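Speaker notes: Planning the second bimanual cell
Budget review, August. 20 minutes plus questions. Presenter: Tin-yau Yip

## Slide 1: Scope

- Request covers one additional two-arm station for the soft-goods work, plus the spares pool for both stations.
- Out of scope: mobile bases, the kitchen tasks, any change to the annotation contract.
- Decision needed today is on the purchase route. The exact configuration can wait until the vendor visits.

Say up front that the numbers on the later slides are list prices before freight. Finance has already asked.

## Slide 2: What the station is for

The soft-goods tasks are the ones that use two arms for the whole cycle. A single arm can drag a throw or a sweater along a seat, but it can't gather one and keep it gathered. Both grippers have to close on the bundle from opposite sides and hold pressure while the arms move. That is the load case we are buying for: low payload, constant contact, high cycle count on the fingers.

Mention that the furniture stays in the cell. The arms work over a full-size sofa with a deep, channeled seat, so reach has to be measured from the mount to the back of the seat cushion. The Carrillo quote measured reach to a flat table and has been sent back for correction.

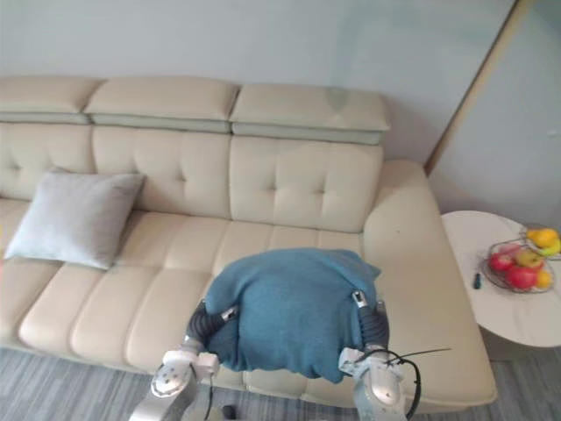 ## Slide 3: Cost lines

Go through these in order. Do not read the small ones aloud unless asked.

1. Arms and controllers. Largest line by a wide margin. Two vendors quoted: Simia and Carrillo.
2. Grippers. Quoted separately by Simia, bundled by Carrillo. Compare totals only.
3. Finger covers. Black ribbed rubber, $197 per set from Faterent. Treated as a consumable.
4. Cabling and strain relief. Underbudgeted last time. See slide 5.
5. Floor space and furniture. Already paid for.
6. Installation and acceptance testing. Fixed fee in both quotes.

If someone asks why item 3 has its own line: the covers wear on knit and woven fabric much faster than on rigid parts. Last year they were charged to general supplies and the true cost per station was hidden.

## Slide 4: Consumables and service life

- Planning figure is 940 hours of contact time per set of finger covers. This comes from our own log on the first station and has not been checked against the supplier.
- Ordering point: when the shelf is down to 2 sets.
- Lead time from Faterent is roughly 60 days. Clurer offers a shorter lead time on a similar part, but we have not tested the fit.
- Covers are replaced on both fingers of a gripper together. Mixing old and new gives uneven grip, and the operators notice it first on heavy knits.

Pause here. The lead time is the item most likely to stop work, and it costs very little to fix by holding more stock.

## Slide 5: Cable routing

Both quotes assume a clear workspace around the arms. Ours has an armrest on one side and a side table past it. Any loop of cable that hangs outside the arm needs enough slack for full travel and must still clear the furniture.

Ask for:

- Internal routing as a priced option from both vendors
- Clips at each joint if external routing is kept
- One spare harness per arm, delivered with the station

Simia has confirmed the first of these in writing. Carrillo has not replied.

## Slide 6: Buy or lease

Lease looks cheaper in the first year. It excludes grippers, and the return condition requires the arms to come back with original fingers fitted. Purchase puts the full amount in this budget but lets us move parts between stations, which shortens downtime when a gripper fails.

Recommendation is to purchase, with the spares pool approved in the same request. Splitting the two would mean a second approval round while the new station runs without backup parts.

## Slide 7: Requests

- Approve the purchase route
- Approve the spares pool as a recurring line
- Release funds for one trial set of Clurer covers

Backup slides: reach drawing, wear log, both quotes with prices marked. Leave the reach drawing up during questions.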